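Ticket 542 — Canvas sneakers, return query: odor and heel rub
Status: Closed
Queue: Gistby footwear support

Customer bought a pair of black canvas low-tops through the Nic Giolla storefront. Reports a strong rubber smell on opening the box and rubbing at the back of the left heel after 30 minutes of indoor wear. Wants to know if the pair is faulty or if it can be fixed at home. No outdoor wear reported.

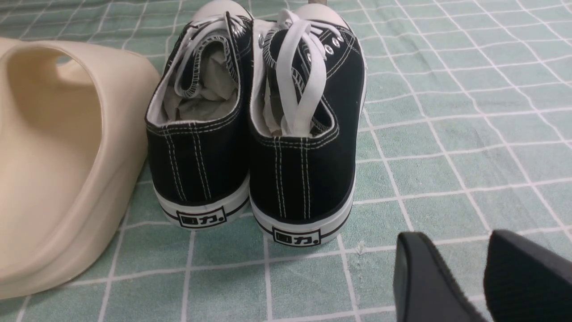 Logged by Brendan Keogh, Gistby support
Last updated 4:30 p.m., April

Black uppers, white stitching, 回力 label on both heels. Paper still in the shoes and laces loose, so I treated the pair as returnable and opened a hold on the order. Asked the customer to keep the box and not to wash anything until we had a cause.

Step 1. Smell. Told the customer to take the paper out, open the tongues all the way and leave both shoes by an open window for 4 days. No sprays, no direct sun. Reply came back after the airing: smell mostly gone, only noticeable up close.

Step 2. Heel rub. Asked which edge was rubbing. Customer said the top of the collar, left foot only, worse on stairs. Right foot fine.

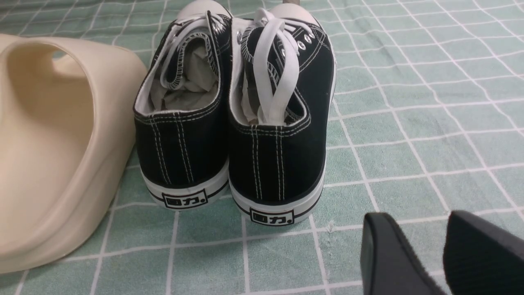
Heel rub on a new canvas shoe is usually slip — the foot lifts and the collar drags on the skin. The customer had first blamed the heel label, but on this pair it sits low on the rubber, well under the stitched collar, so I ruled it out. Asked for a lacing check instead. Customer had been leaving the laces slack and stepping in without untying.

Step 3. Relace from the toe up, snug at each row, heel pushed back before tying. Thicker socks for the first few wears. Customer tried this for an evening and reported no rubbing on the left.

Step 4. Offered a half size down as an exchange. Declined — toes would be tight.

Resolution: no fault found. Return hold released. Customer keeps the pair. Reopen if the rub comes back on the same side.

Recent tickets
Trodent insoles curling at the toe
Clillari order over 200 missing free shipping
Laces too long after relacing
Yellow marks on white rubber after washing
Nic Giolla exchange label not printing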